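# Tray setting at Buseck: staff questions

The robot arms start setting guest trays in the Buseck canteen in October. These are the questions staff asked most. Skirier is the supplier.
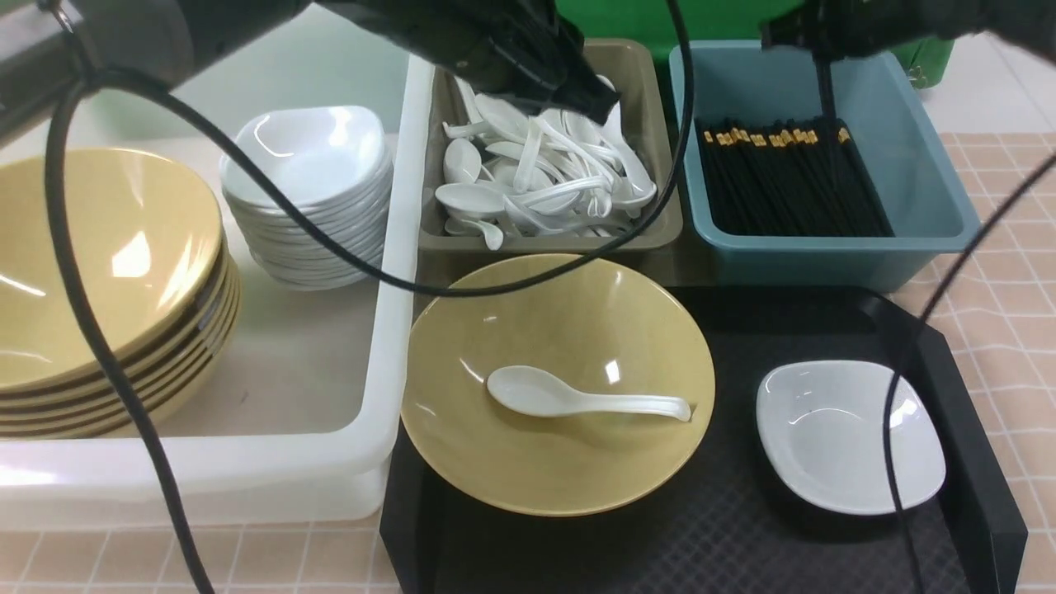
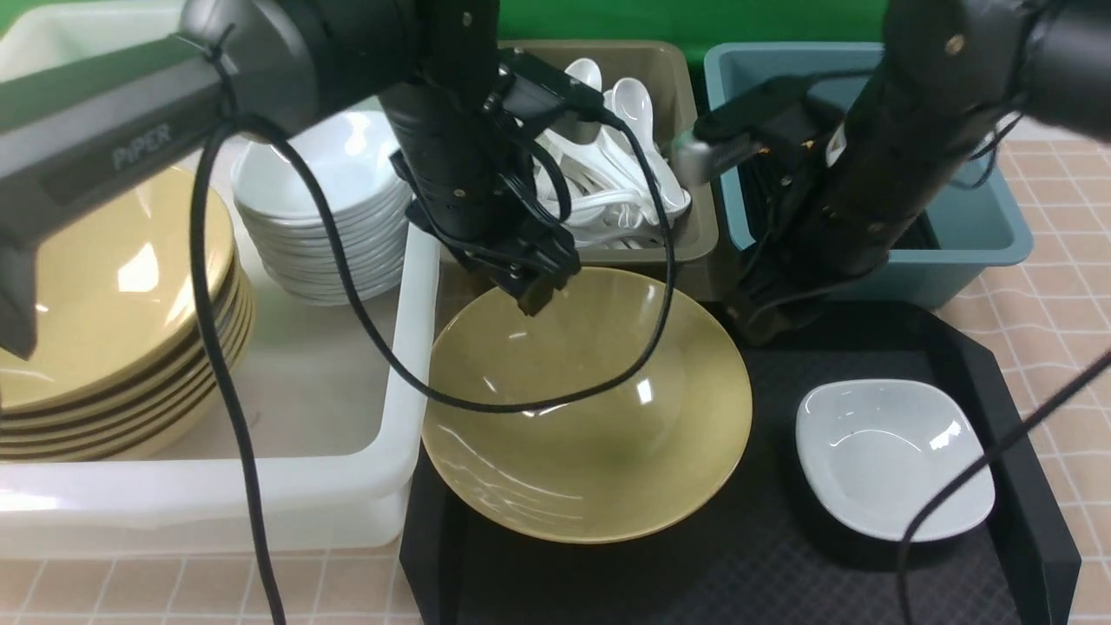
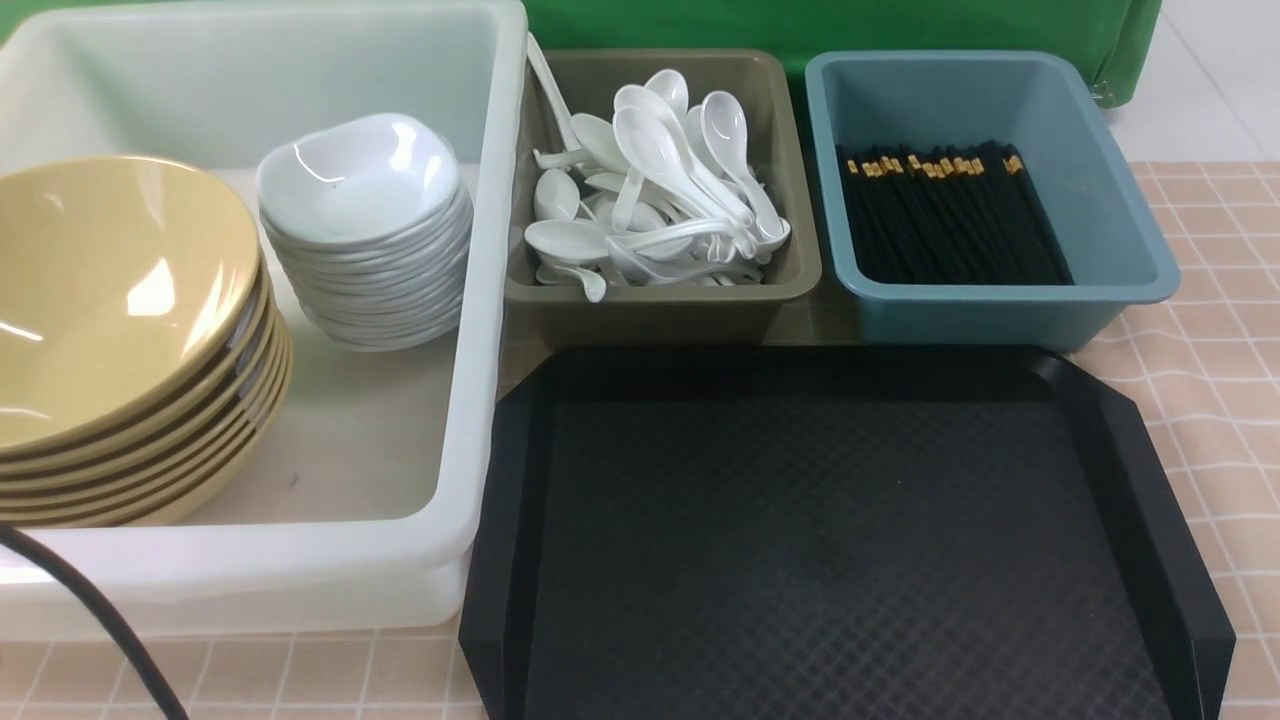
**Which part of the job changes?**
Only tray setting. Cooking, serving and dishwashing stay as they are.

**Is anyone losing hours?**
No. The 4 people on tray setting move to the serving line on the same contract and the same pay.

**Who fills the bins?**
The early shift, before 7. Stack bowls and dishes straight. Keep spoons and chopsticks in separate bins.

**What if an arm stops partway through a tray?**
Press the stop button, then call the shift lead. Don't reach in while the arms have power. We set trays by hand until it is cleared.

**How many trays do we need for lunch?**
700, same as now.

**Do I need training?**
Yes, if you refill bins. The session takes 6 hours and is paid.

**Will the Plorier site get this too?**
No date has been set.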